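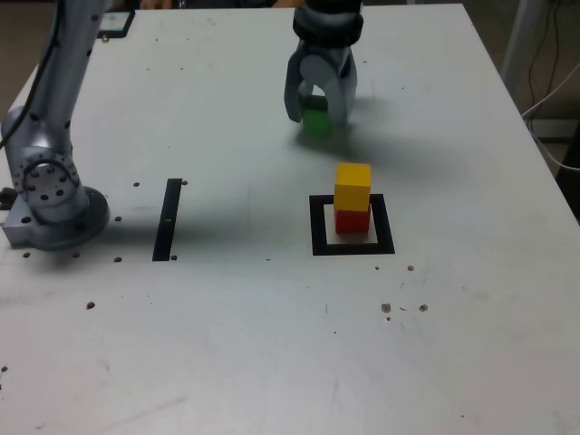
Unit 5: Fixed and Variable Costs in a Small Business

Reading for Friday. Bring a calculator.

A fixed cost stays the same no matter how much a business sells in a month. Rent is the usual case. A variable cost goes up and down with output. Flour is a variable cost for a bakery, and so are paper bags.

We will use one business all through this unit. Flosbridge is a small soap maker that sells to gift shops. It rents one room and pays $884 a month for it. The rent is due whether Flosbridge makes a full run of soap or none at all. Oils, scent and wrapping come to $5 a bar. Shops pay $9 a bar.

The gap between price and variable cost is called the contribution per unit. For Flosbridge it is $9 minus $5, or $4. Each bar sold puts $4 toward the rent. Once the rent is covered, each further bar adds $4 to profit.

Break-even quantity = fixed costs divided by contribution per unit

884 divided by 4 = 221 bars a month

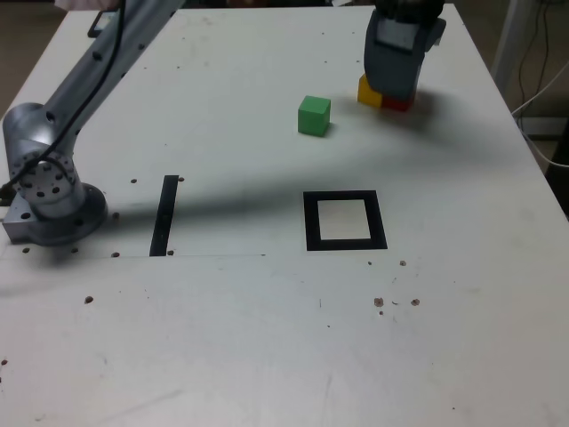 Does a bigger order change the break-even point?

Only if it changes the price, the variable cost per bar or the fixed costs. An order of any size at the same $9 leaves the break-even point at 221 bars.

Now suppose a shop called Sirnalon asks for a lower price of $7. The contribution drops to $2 a bar, and if every bar were sold at that price the break-even point would double to 442. Students often expect a small price cut to have a small effect. Work the numbers before you agree with them.

Some costs do not fit either group. A phone plan may have a flat fee plus a charge for extra use. These are called mixed costs. Split them into their two parts before you use the formula.

Step costs are another kind. They hold steady up to a certain output and then jump, as when a second room has to be rented.
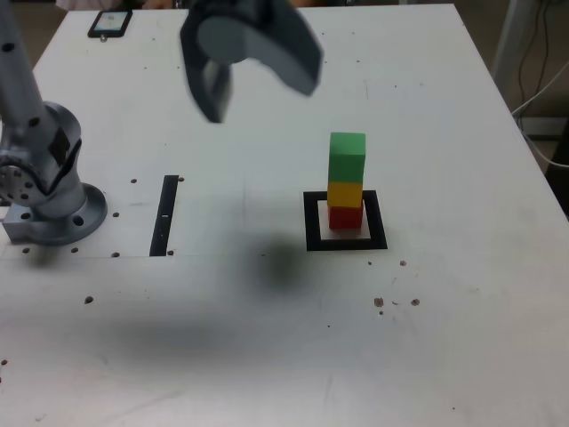

Tabletop with robot arm, Unit 5.

Problems

1. Flosbridge adds insurance at $60 a month. Find the new break-even quantity at the $9 price.

2. Dinsa sells candles for $12 with a variable cost of $7. Fixed costs are $60 a month. Find the break-even quantity, then the profit on 60 candles.

3. List two mixed costs a repair shop might have and split each one into its parts.

Show your work on all three. Round up to a whole unit where needed.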